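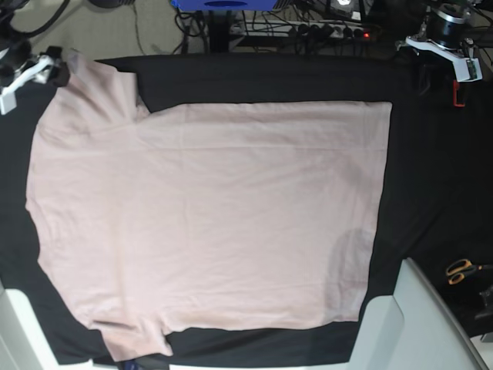

叠衣服这件小事:生活实践课小组项目报告

组员:Shuzhen Long、Boyang Liao、Solange Camargo

先说选题吧。老师让我们从“每天都在做但从来没认真想过的家务”里挑一件,我们组在群里吵了一个晚上,Boyang想做洗碗,Solange想做收纳冰箱,我投了叠衣服。理由很没出息:我家衣柜一拉开,T恤就往外掉,我妈说过我很多次了。最后他们俩让着我,题目就这么定了(谢谢两位!)。

报告由我(Shuzhen)执笔,写得比较随意,数据部分是Boyang整理的,有错找他哈哈。

一、我们想弄明白什么

一开始我们的问题特别大,什么“最科学的叠衣方法”,被指导老师Shufen Mao一句话打回来:“科学在哪里?给谁用?”回去重新想了想,缩小成一件很具体的事:一件普通的短袖T恤,从摊开到叠好,哪一步最容易出错,叠完放进抽屉以后会不会散。

只做短袖T恤,不做衬衫,不做卫衣,也不做袜子。Solange对袜子念念不忘,说下学期要单独开一个题。

二、准备工作

桌面我们试过好几种。最早直接在白色书桌上叠,浅色衣服放上去边缘看不清,袖子有没有对齐全靠猜。后来换成深色的布垫在下面,浅色衣服的轮廓一下子就出来了,领口、袖口、下摆在哪里清清楚楚。这个改动特别小,但我觉得是整个项目里最值的一步。

布也有布的麻烦,它自己会皱。下面的布一皱,上面的衣服跟着歪,所以每次开始之前都要先把布拉平。Boyang为此专门带了夹子来,夹在桌沿上,好用是好用,就是手肘老撞到。

衣服用的是洗过很多次的旧T恤,都是从自己衣柜里拿的,软,容易起褶。新买的T恤布料挺一些,怎么叠都好看,拿来测试没什么意思。

三、摊平,比叠本身难多了

本来以为摊平就是往桌上一放,三秒钟的事。结果我们花时间最多的就是这里!

T恤从晾衣架上收下来,里外两层经常错开,前片和后片的下摆对不上。表面看着平,一叠起来里面就鼓一块。我的办法是捏住两边肩膀抖一下再放,Solange的办法是先放下去,再从领口往下摆方向用手掌推。她的更慢,但是推完确实服帖。

还有旧折痕的问题。之前叠过的衣服会留下印子,长长一条,手抹是抹不掉的。我们讨论过要不要熨,后来决定不熨,谁在家里叠T恤之前还熨一遍啊(Boyang:我外婆会)。不过旧折痕有时候反而能帮忙,顺着它折,位置基本不会偏。要是这次想换一种叠法,它就很碍事,布老想往原来的方向倒。

袖子是另一个容易忽略的地方。

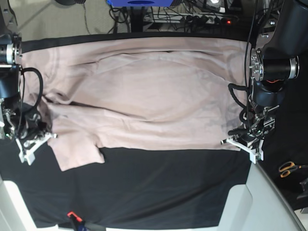

短袖的袖子是一小块方方的布,摊的时候如果没拉开,它会自己卷在腋下,叠到后面就变成一个硬疙瘩。我们后来统一了顺序:先管肩膀,再管袖子,最后拉下摆。拉下摆的时候要两只手一起,只拉一边的话,衣身中间会出现一道斜的褶,从这头一直斜到那头,看着就烦,只能重来。

横着摊还是竖着摊,我们也争过。我习惯领口朝外、下摆朝自己,Boyang喜欢把衣服横过来,领口在左手边。他说横着放手不用伸那么远,两头都够得到。我试了几次,对长一点的T恤来说他是对的,对短的就无所谓。

四、三种叠法

方折法。两边往中间折,袖子折回来,再上下对折,最后折成一个方块。优点是谁都会,缺点是放进抽屉一翻就散。

竖放法。前面和方折一样,最后折成窄条再折小,让它能自己站在抽屉里。对摊平的要求最高,里面有一点点鼓就站不住。我第一次做的时候衣服慢慢倒下去,像睡着了一样,Solange笑了半天。

卷筒法。袖子折进去以后从领口往下卷。行李箱里很好用,抽屉里不太行,会滚。

每种叠法每个人叠20次,由另外两个人看着记问题。记录表是Boyang画的,栏目特别细,连“叹气”都有一栏,我的叹气次数就不写在报告里了。

五、结果

三种里面,竖放法出错最多,错大部分出在前面没摊好,后面怎么补都补不回来。方折法最稳,我妈看了以后说“我早就这么叠”。卷筒法大家都快,可是打开以后皱得也最明显,尤其是下摆那一段。

我们还把叠好的衣服放进抽屉,正常拿取了4天再看。方折的那一摞上面几件已经歪了,竖放的还立着,卷筒的全挤到了抽屉后面。这里要承认一下,抽屉是我家的,我拿衣服比较粗暴,换个人结果可能不一样。Mao老师也在批注里写了这一点,她的原话是“样本等于你本人”。

六、没做好的地方

计时不统一。我是从拿起衣服开始算,Solange是从摊平以后开始算,等发现的时候已经记了一半,那部分时间数据只好不用,所以报告里没有放速度对比的表格。

没有考虑尺码。Boyang的T恤比我的大很多,同样的折法折出来厚度差一截,放在一起比不太公平。

深色衣服几乎没测。深色衣服放在深色布上,又回到看不清边的老问题,得换一块浅色的布才行,我们到快交报告了才想起来。

七、一点感想

有一天晚上我算了一下,要是每天叠一件,一年就是365件,这么多次居然都是糊弄过去的,有点不好意思。现在我收衣服会先抖一下再放桌上,顺手把袖子拉出来,抽屉也还算能关上。

Solange写的感想是她终于和她姐姐在叠衣服这件事上达成一致了,两个人都用竖放。Boyang没写感想,他说夹子的钱要报销。

附:记录表原件和三种叠法的步骤草图已经交给Mao老师,别的组想看可以去找她借,草图第二页的袖子画反了,看的时候注意一下。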